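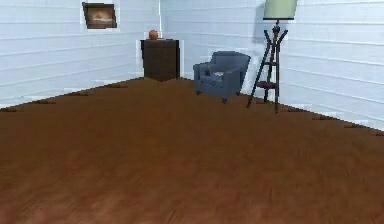 Flekulska room pack: worth it or not?

karabo_n
Picked up the Flekulska indoor pack last week and I've got mixed feelings, so I wanted to see what everybody else thinks before I talk my boss into the full license. We do navigation and fetch tasks for a small home robot, all in sim for now. The pack gives you furnished rooms you can drop straight into Zetura, and you can swap the furniture and wall finishes from a config file. Setup took me one evening, which is a record for me with this kind of thing (the Teshome kit ate most of my June).

What I like: the layouts feel like places a person would sit down in. Armchair, floor lamp, cabinet in the corner, picture up on the wall. What I don't like: the floors. Up close the wood grain goes to mush. My robot's camera sits low, so mush is most of what it sees.

saskia_ashby
Oh man, the floors. Same complaint here! I wrote to support and they told me to turn up the texture setting to 2000, which helped a little and slowed everything way down. I ended up putting my own wood texture in and I'm much happier.

rutherford_a
I'm going to disagree with both of you a bit. If your policy falls apart over blurry floorboards, I'd want to know that before it meets a real floor with a bad lens on top. I trained on the stock textures and it did fine in our test apartment. Would I like them sharper? Sure. Would I hold off on buying over it? No.

karabo_n
@rutherford_a fair, but you're running a lidar too, right? We're camera only. Not the same problem.

rutherford_a
Yeah, lidar plus camera. OK, I'll give you that one.

nikau.b
My gripe is with the small props. An orange ball on top of a tall cabinet looks cute, but my arm can't get anywhere near that height, so every episode with a target up there is a wasted run. I went through the generated set and threw out 3873 episodes for unreachable targets. Took me forever to figure out why my success numbers were so lousy.

saskia_ashby
@nikau.b there's a max height option for that! It's in the placement section, way down at the bottom. Set it to whatever your arm can do and the props stay on the lower stuff.

nikau.b
Are you kidding me. I looked for that for two days.

noeline_g
I've been using the pack for 4 months, mostly for teaching, and my students love it. Somebody new can look at one of these rooms and say "go to the blue chair" and everybody knows which thing they mean. With Rernel I spent half the class explaining what the gray boxes were supposed to be. The thin furniture legs are good practice too. A tripod lamp is a mean little obstacle, and we've clipped a lot of lamps.

My one real complaint is the price for extra seats. The base license covers 2 machines and after that it adds up fast. Ask for the classroom rate, they don't put it on the site.

karabo_n
Good tip, thanks. Do the lamp legs collide properly for you? I had my robot drive right through one and I can't tell if it's the pack or me.

noeline_g
Check whether you've got simplified collision turned on. In my version the simple setting gave the lamp one skinny post in the middle and ignored the legs. Full collision fixed it, a bit slower but not terrible.

rutherford_a
Seconding that. Also the armchair, if your robot is flat enough to try going under it.

karabo_n
Yep, simplified was on. Switched it and now it bumps into the lamp like it should. I'm leaning toward buying, with my own floors. Saskia, any chance you'd share that wood texture?

saskia_ashby
Sure, sending you a message tonight.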